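Wrist Cable Fault on the Mokon Arm: Frequently Asked Questions

Last updated 2020-03-19

We have had a lot of mail since the service notice went out in January, and most of it asks the same few things. The answers below apply to the Mokon arm with the white gripper module. If you have the older Hapeta arm, your cable runs inside the arm and none of this applies to you.

What is the fault?

The black cable that leaves the side of the gripper module can work its connector loose when the wrist turns through its full range. When that happens the gripper stops responding. It stays at whatever opening it had when the signal dropped, and the arm keeps moving for a short time before the controller stops it.

How long is "a short time"?

In software before release 7, the controller waited 356 milliseconds for a reply from the gripper before it stopped the arm. Release 7 cuts the wait to 60 milliseconds. If you install one thing from this page, install that.

Can the gripper drop what it is holding?

Yes. The gripper has no brake. With the signal gone but the power still on, it normally holds. If the power pins come out as well, it goes slack. Both cases have been reported. Do not carry anything heavy, sharp or breakable until you have done the check below.

Which units are affected?

Serial numbers up to 1232. The number is on the underside of the base, next to the power socket. Units above that left the factory with a locking connector.

My arm has a number below 1232 and has never had a problem. Do I still need the kit?

Yes. Several owners who wrote to us had used their arms for months before the first dropout. Wear on the connector depends on what jobs you run, and tasks with a lot of wrist rotation are the hardest on it.

How do I check the cable?

Press the stop button and switch off at the wall. Wait for the status light to go out.

Hold the connector at the gripper end and pull gently, straight out. It should not move. If it slides at all, stop using the arm until you have fitted the clip from the kit.

Next, look at the loop. There should be enough slack for the wrist to turn both ways without the cable going tight, but no so much that it can catch on furniture. Run your fingers down the cable as far as the joint housing and feel for flat spots or nicks. A damaged cable has to be replaced. Do not tape it.

Switch back on and turn the wrist slowly from end to end using the hand controller, at the lowest speed, with nothing in the gripper. Keep your other hand on the stop button.
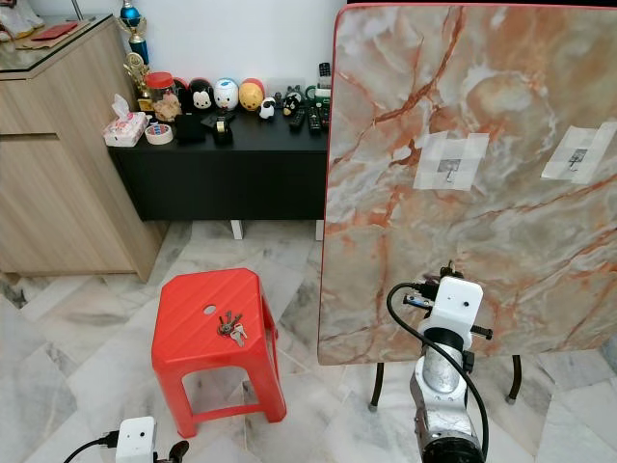

Cable loop at the left of the gripper module, running down along the arm. A red stool with a bunch of keys on the seat is nearby.

Does it matter what is near the arm?

It does while the fault is unfixed. An arm that has lost its gripper can still push things over before it stops. Move light furniture out of reach, along with anything that has been stood on edge or leaned up. Look at lower surfaces too, as people tend to clear the shelf at arm height and forget the rest.

Could a loop of cable snag on a chair or a table leg?

We have two reports of this. In both, the owner had pulled extra slack out of the lower cable guide to stop the connector from being tugged. It is an understandable fix, but it swaps one problem for another. Put the slack back in the guide and wait for the clip.

Is the camera cable affected too?

No. The camera uses a different connector with its own latch. You may see an error from the camera at the same moment as a gripper dropout. The controller reports every device on the line when one goes missing, and the camera message clears on restart.

What does the error look like in the log?

Look for "tool reply timeout" followed by "line halt." If you see the first without the second, your software is out of date. A single timeout with no halt can also come from a slow network, so check the cable before you assume the worst — but do check it.

I use Plorik to write my routines. Do I have to change them?

Only if a routine turns the wrist more than once in the same direction without coming back. Plorik lets you set a limit on this under Motion, then Wrist. Storkitz users will find the same setting in the tool profile. Saved routines are not changed by the update, so you need to open and save each one again for the limit to take effect.

What is in the repair kit?

A locking clip, a replacement cable, a short cable guide and two screws. You will need a small Phillips screwdriver. Fitting takes almost 60 minutes the first time, most of it spent threading the guide. Fit the clip last. It is hard to remove without breaking it.

What does it cost?

Nothing for arms in the affected range, whether or not you are the first owner. Send the serial number and a mailing address through the support form.

Can I keep using the arm while I wait?

If the connector passed the pull test, yes, with release 7 installed, at half speed, and with someone in the room. Repeat the pull test each day before you start. Do not run it unattended or overnight.

Someone was bumped by the arm. Who should I tell?

Report it to us even if there was no injury. Mark the form "Safety" and it goes straight to Leonie Tautahi, who keeps the incident record for this fault. Save the log before you restart, or the last entries will be overwritten. Please leave the cable as you found it until we have written back to you.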